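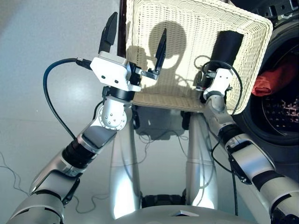 Figure 3. Two-armed robot with a wicker basket at the front-loading washer.

4. What the trial moved, and where it moved it

4.1 The loading step

Laundry at Fustley is organised by the residents' names. Each resident of the 25 rooms has a basket, a shelf and a slot in the week, and the laundry attendants carry most of the exceptions in their heads: whose cardigan is hand wash whatever the tag says, which family takes the towels home, who will be upset if the dressing gown isn't back by supper. When the operator signed on to the Wondance trial, the business case listed one task for automation, called "basket-to-drum transfer" in the planning papers. Our concern in this section is how much of the attendants' work that phrase covered. We find that it covered rather little, and that the part it left out grew during the trial.

The planning papers treat the transfer as a single movement. In the attendants' own accounts it is a check. They sort while they load, with one hand in the basket and the other going through pockets, and they decide as they go whether a load can stand another item. Several of them had trouble telling us when loading began. One said it began at the resident's door, when she could smell whether something needed a soak. A robot that takes hold of a basket and brings it up to a washer is doing something real, and it is doing the part that attendants mentioned last.

We don't wish to be unfair to the equipment. Holding a woven basket at a tilt with two arms is a harder problem than it looks to anyone who has carried one on a hip, and the staff said so before we did. What we dispute is the step from "the robot can bring the basket to the machine" to "the laundry needs fewer hours". The first is an engineering claim and can be settled at the washer. The second depends on everything that happens between the washer and the resident's wardrobe, and the trial documents contain almost nothing on that.

4.2 Preparation work

The clearest change was in preparation. Under the old routine, clothes came down from the rooms in whatever state they were in. Under the trial routine, attendants were asked to fill the basket in a set way: garments bundled, laid side by side, with nothing hanging over the rim. The instruction sheet calls this "presentation". Attendants called it folding the dirty washing, usually with a laugh the first time and without one later on.
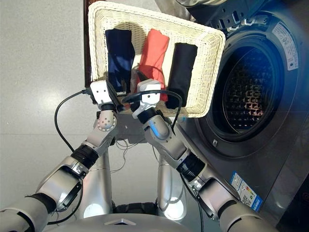 Presentation was never costed. The business case compares the robot's transfer time with an attendant's loading time and starts both clocks with a full basket at the washer. Everything done to get the basket into that condition falls outside the comparison, on the robot's side only, as attendants loading by hand had no need to do it. The basket in question holds three garments, one navy, one red-orange and one black, each made up into a compact bundle and set next to its neighbour with wicker showing between them. An attendant working by hand would not ordinarily give washing that treatment until it came out of the dryer. She would also, according to every attendant we asked, have something to say about a red item travelling with the rest of a load, and would have said it before the basket left the room.

The colour question deserves a little more space than the trial gave it. Sorting by colour was assigned to "upstream handling", a role that does not exist at Fustley. In practice it fell to whichever attendant was packing the basket, who now had to finish all sorting before the transfer began. Formerly she could change her mind with her hand in the drum. Managers described this as bringing discipline to the process, and some attendants agreed that it made them more careful. Others pointed out that mistakes which used to be caught at the drum now had to be caught earlier, by someone working faster, in worse light, at the end of a corridor.

The size of a load is a related matter. Residents' washing comes in small lots for reasons of dignity and hygiene, and the house keeps to that. Small lots suit a demonstration well. They suit the evening rush less well, when attendants told us they would push a load through with a knee against the door and go on to the next one. We saw no sign that the trial had been designed with the evening in mind, and it was scheduled to finish each day before 3 in the afternoon, ahead of the busiest part of the shift.

4.3 Minding the machine

A second body of work appeared beside the robot itself. Attendants were told they need not stay with it. Almost all of them did, at least within earshot, and when we asked why, the answers were practical. The floor of a laundry is a walkway. Cables lay across it during the trial, and people who push trolleys for a living notice what is on the floor. One attendant had taken to going round by the linen store with anything on wheels, a detour she put down to habit within a week of starting it.

Others stayed to be on hand if a garment slipped, or to see that the door was fully back, or to answer the residents who wandered in to watch. That last task was a pleasant one by most accounts. One resident came down every morning after breakfast and brought a chair. It is still work, of course, and it was done by people whose hours had been written down as saved.

We recorded this minding as a separate category, having first coded it as idle time. The change in coding matters to the result. Read as idleness, the minutes an attendant spends near a working robot look like slack that a bolder operator could remove. Read as supervision, they are a cost of running the thing. The vendor's summary takes the first reading. We take the second, and we concede that a longer trial might have seen the minutes shrink as people came to trust the equipment, or simply got bored of it.

4.4 Comparison with the Cuautle site

The operator's larger laundry at Cuautle offers a useful contrast. It processes 3,000 pieces in an ordinary week, mostly flat linen, and had already installed a folding line of the conventional sort. The line does what it was bought to do. Sheets are all alike, they belong to no one in particular, and a badly folded one can be thrown back on the pile. Staff there spoke of their machine the way people speak of a reliable van.

Management's expectation was that Fustley would follow the same path at a smaller scale. We think the comparison fails at the first step. What made Cuautle easy to automate was that the linen had been stripped of everything personal long before the folding line arrived, through bulk purchase and a standing contract. Fustley's whole selling point to families is that a resident gets her own clothes back. To make its laundry behave like the Cuautle laundry, somebody has to do the work of making the washing uniform, and in the trial that somebody was the attendant with the basket.

There was a wage side to this as well. Cuautle's line brought a small skill allowance for the operators, negotiated when it was installed. No allowance was discussed at Fustley, on the grounds that attendants would be doing less. Several had by then learned to restart the system, reposition the basket and write up stoppages on the tablet. Their job descriptions, when we last saw them in December, still listed "loads and unloads washing machines".

4.5 What attendants wanted instead

Asked where they would put a machine if the choice were theirs, attendants did not pick the washer. The most common answer was the carry up from the basement at the older Zaretcombe building, where the lift is out of service often enough that full baskets go up the stairs by hand. The next was labelling. A house this size loses socks and singlets at a rate that causes real friction with families, and sewing in name tapes takes up evenings. A grant of 2,000 dollars toward a heat-seal labeller had been requested and turned down in the same budget round that approved the trial.

We report these preferences without treating them as a plan. Workers can be wrong about what would help them, and a stair-climbing carrier may be further off than a robot that tips a basket. They do show how the task came to be chosen. Transfer at the washer was selected as something that could be shown working in a tidy corner with a door at a convenient height. Sore backs and missing socks came up in our interviews again and again, and neither appears anywhere in the selection criteria.

Two limits on these findings should be stated. The trial was short, and everyone involved knew they were being watched, by us as well as by the vendor. It is also possible that the preparation work would be dropped in a later version able to cope with clothes in a heap. If so, the hours would need to be measured again, with the clock started at the resident's door. Until that has been done we see no basis for the staffing reduction pencilled in for Fustley's next roster, and we have told the operator as much.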